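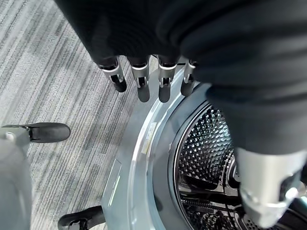
I want to write down the soup before I forget what I did to it. It started as the plain white bean one out of the Griltora cookbook, the one with the stained cover, and I followed the recipe right up to the garlic and then went off on my own. Two parsnips that were going bendy, the end of a jar of roasted peppers, the rind off the cheese (I keep them in the freezer door and then forget they exist). I had to keep an eye on the clock too, with a wash to think about, the front-loader on the gray striped carpet being what passes for a kitchen timer in my life. I put the soup on when I start a load and by the time I've dealt with the clothes the beans are soft. Anyway, it was so good! Thick enough that the spoon stood up for a second. I had 3 bowls over the afternoon and felt no shame at all. Next time more pepper and less parsnip, and maybe a bit of lemon at the end if I have one.

The snow is still sitting on everything. I walked down to the library drop box and back and my good boots leak now, left one only, right at the toe. I've had them so long that I'm not even mad, but I am going to need new ones before the thaw, when it all turns to slush and gets ten times worse.
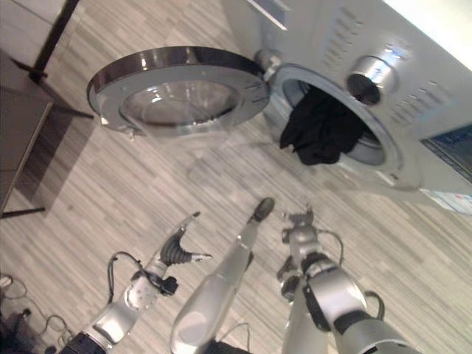
Prullstead, February 10, 2021

Puzzle night. I'm doing the big one of the harbor at Messina, 1,000 pieces, and I would say a good third of those are the same blue. The boats went together fast, and so did the church and the row of yellow houses, and now I'm down to water and sky and I can't tell one from the other. I tried sorting by shape last night. Tonight I tried sorting by how annoyed each piece made me, and I got 27 of them in before my back gave out, so make of that what you will. The card table is too low. I keep saying I'll put books under the legs and then I sit down and start and don't want to get up again.

I'd love to see the real place someday. May would be nice, warm but not too hot, and I could sit by the water with something cold and check whether it's really that blue.

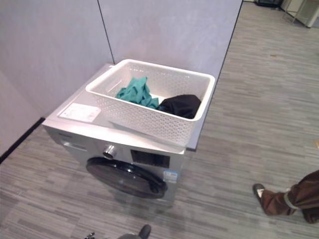 Vol. 4, p. 27

New page, same night, because I can't sleep. I've been reading the Flurnivus seed catalog in bed, a terrible idea, I get all worked up and want everything. Purple carrots! A squash that looks like a turban! I have one raised bed and a windowsill. So far the list is peas, two kinds of lettuce, the little striped tomatoes from last year, and sweet peas for the fence if it's still standing by then. I crossed out the melons, then wrote them back in, then crossed them out again. I'll look at it in the morning and see if I still want the squash.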